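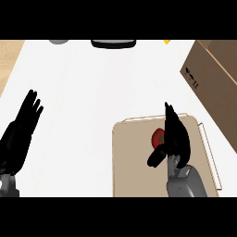 Figure 1. White tabletop with light wood flooring behind it, simulated view.

Asking Rents and Listing Text in the Clirnton Townhouse Market
Damilola Adeyemi and Fabrice Hamel
November 2025

1. Purpose
The project tested whether the wording of a rental listing is related to how long the listing stays active. The study area was Clirnton, where most townhouses are managed by small owners.

2. Data
We collected 600 listings from Zudodix, a regional rental site. Duplicates and listings without a stated rent were removed, leaving 452. Of these, 137 mentioned association fees. Each record held asking rent, floor area, number of bedrooms, days active and the full listing text.

3. Method
Listing text was reduced to seven yes/no variables: parking, laundry, pets, gate access, school zone, recent repairs and fees. Days active was log-transformed and regressed on rent per square foot, bedrooms and the text variables. Mohcine Belhaj checked a subset of the coding by hand. Disagreements were mostly about what counts as a recent repair.

4. Results
Rent per square foot had the largest effect. Listings that stated a pet policy closed sooner, whether or not pets were allowed. Gate access had no measurable effect once rent was included. The school zone variable was unstable and was dropped from the final model.

5. Limits
A listing taken down was treated as rented. Some owners may have withdrawn the unit or moved it to another site. Rent changes made after the first posting were not recorded.

Related reports
Vacancy Length in the Vanags District (Adalberto Amaral)
Parking Costs in Tindo Apartment Leases (Welington Bittencourt)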